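Section 9. Teaching a cloth task by hand control

Read Section 8 first. If the arms have not been calibrated since they were last unclamped, go back and do that. The software will let you record without it, and the recordings will be useless.

The original Sindier guide says a new user can teach a folding task in one afternoon. We have not seen that happen with cloth. Blocks, yes. Cups, mostly. Plan on several sessions, and expect to throw out most of what you record in the first one.

9.1 Before you start

You will need both follower arms clamped to the table, both leader handles plugged in, and one cloth. Use one cloth for the whole set. The advice to "vary the materials early" comes up a lot on the Surkcombe forum, and every time we tried it we ended up with a model that could handle none of them.

1. Check that each clamp is tight. Push sideways on the base with your thumb. If it moves at all, tighten it and repeat the home position check in 8.4.
2. Run each arm slowly through its full reach with the leader handle. Watch the cables at the wrist and elbow. They should have slack at every point.
3. Open both camera views. Make sure you can see the tip of each gripper and the table under it.
4. Wipe the table. Crumbs and bits of filament get picked up with the cloth.
5. Set the lights the way you will have them when the model runs. Leave them alone after that.

Caution: Keep your free hand off the table while the leader handles are live. The servos are small but they will pinch, and the stop key takes a moment to act.

Note: The setup wizard shows a green check mark when the cameras are connected. The check mark means a signal was found. It does not mean the camera is pointed at anything you want. Look at the views yourself.

9.2 Starting position

Every recording starts with the cloth in a loose heap between the two grippers, within reach of both. Drop it from a low height and leave it as it lands. Do not smooth it or turn a corner toward yourself. People do this without noticing, and then wonder why the robot only works on cloths that have been arranged for it.
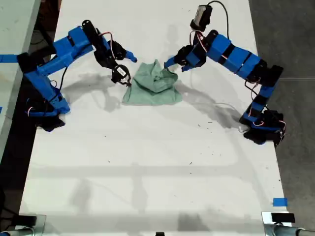
Liu

The heap can sit a little closer to one arm than the other. Let that change from one recording to the next. If it always lands in the same spot, lift it and drop it somewhere else.

Bring both grippers in toward the cloth and open them before you press Record. If you start from the parked position, the first part of each recording is just travel, and you will have to trim it later.

9.3 Recording a demonstration

1. Hold one leader handle in each hand. Sit or stand so that you can see the cloth directly. Working from the screen is possible, but our results were worse.
2. Press the foot switch once. Wait for the tone.
3. Close one gripper on a raised fold. Lift slowly until an edge hangs free.
4. Bring the other gripper to the hanging edge and close it.
5. Move the grippers apart until the cloth is open between them. Stop before it is tight. A tight cloth drags the wrists and the servos will heat up.
6. Lower the cloth to the table and open both grippers together.
7. Back both arms away. Press the foot switch again.

If you miss a grasp, try again once in the same recording. A second miss means you should stop and delete it. The manual for the Wesex recorder tells you to keep every failure because "the model learns from mistakes." Ours learned to make them.

Caution: Never cross the arms. There is no collision check between left and right, whatever the settings page seems to promise. The "Safe Zone" box limits each arm against the table only.

Note: Move at the same speed throughout. Slower than feels natural is right. Fast recordings look good on playback and train badly.

9.4 How many recordings?

The quick start card says 32. With 32 we got an arm that reached for the cloth and then hovered. At 221 it could lift an edge on most tries but often lost it during the handover. The set we now use has 531 recordings in it, and it still fails on a tightly bunched heap. Treat any smaller number you read online with care, and ask what the cloth looked like at the start.

Take breaks. Your hands get sloppy well before you feel tired, and the last recordings of a long session are usually the ones you end up deleting.

9.5 Checking what you recorded

1. Play back every recording at double speed. Yes, every one.
2. Delete any in which a gripper leaves the wrist camera view during a grasp.
3. Delete any with a hand, sleeve or coffee cup in view.
4. Look at the joint plot for flat spots. A flat spot during a move means the arm stopped listening to the leader handle. Check the cable before recording more.
5. Write the cloth, the lighting and the operator in the notes field. The field is marked optional. Fill it in.

The quality score at the top of the playback page can be ignored. It measures how smooth the motion is, and a smooth recording of an arm missing the cloth will score very well.

If the handover fails again and again after training, record more of steps 4 and 5 before you touch any training settings. See Section 10 for the settings that are worth changing.

Last revised Jul 25, 2023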